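Print this page
E-mail this page

Testing Robot Fingers: How Do You Pick the Best Gripper?

Your hand can do a lot of jobs. It can hold an egg, turn a key and thread a needle. Most robot hands can't do all of that. A robot hand is often called a gripper, and each gripper is built for only a few kinds of work. So before a robot gets a job, people have to find out which gripper suits it.

One of the hardest jobs is sewing. Surgeons sew up cuts with a curved needle and a special thread called a suture. Some surgeons do this with robot arms. The surgeon sits at a set of controls and moves two handles. The arms copy those moves, but make them much smaller.

At the Menier test room, new grippers are tried out on a practice pad before they go any further. The pad stands in for skin. It gives a little when you press it, and a needle can go through it. Three grippers were compared in the last set of tests. They are called the Palau, the Wragg and the Tatotik.

What makes them different?

The Palau has slim, smooth jaws. They fit into tight places. The Wragg has wider jaws with a pattern of tiny ridges cut into the metal, like the bottom of a sneaker. The ridges help it hold on. The Tatotik has jaws with a soft coating, which is kind to thread but wears away.

The part behind the jaws matters too. It is called the wrist. Your own wrist bends because muscles in your arm pull on tendons, which are like strong strings. Many robot wrists work almost the same way, with thin steel cables in place of tendons. Motors pull on the cables, and the wrist tips and turns.

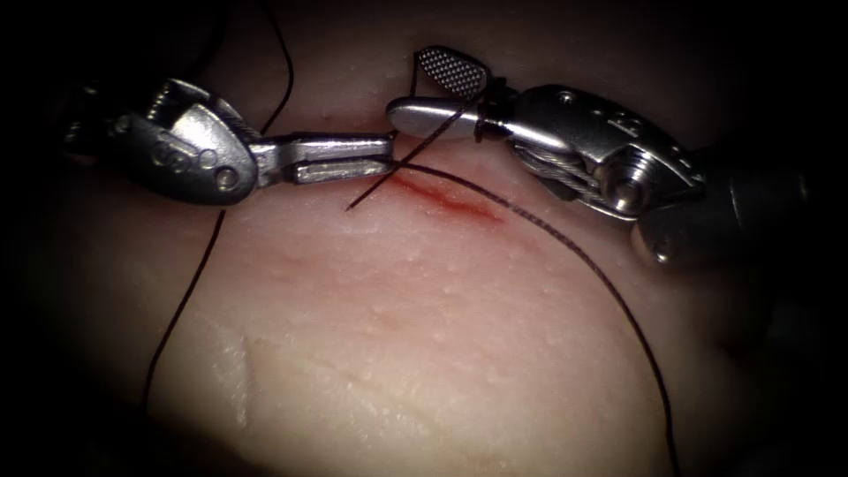 Sewing takes two grippers, one on each arm. One pushes the needle in. The other takes hold of the point and pulls it the rest of the way. Then the needle has to be passed back so the next stitch can start. This pass is where most of the trouble comes. If a jaw is too slippery, the needle spins. If it squeezes too hard, the needle can bend or the thread can fray.

To make the test fair, each gripper does the same thing. It makes 15 stitches, using the same kind of needle and the same kind of pad. The same person works the controls every time. Only the gripper is changed. If you changed the pad as well, you wouldn't know which change made the difference.

The testers write down every dropped needle. The Palau dropped it 19 times over the whole set of tests. The Wragg did better at holding on, but it was slower in small spaces – its wide jaws kept bumping into the other arm. The Tatotik was gentle with the thread until its coating began to peel, and then it had to be taken out of the tests.

Which one won? For passing the needle, the testers chose the Wragg. For reaching into narrow places, they chose the Palau. A robot can carry a different gripper on each arm, so they plan to try the two together next.

Try it yourself

You need two pairs of tweezers, a pipe cleaner and a sponge. Bend the pipe cleaner into a curve. Push one end through the edge of the sponge using only the tweezers, then pull it out the other side and pass it from one pair to the other. Now wrap the tips of one pair with a rubber band and do it again. Count your drops both times – and don't use your fingers!

Print this page
E-mail this page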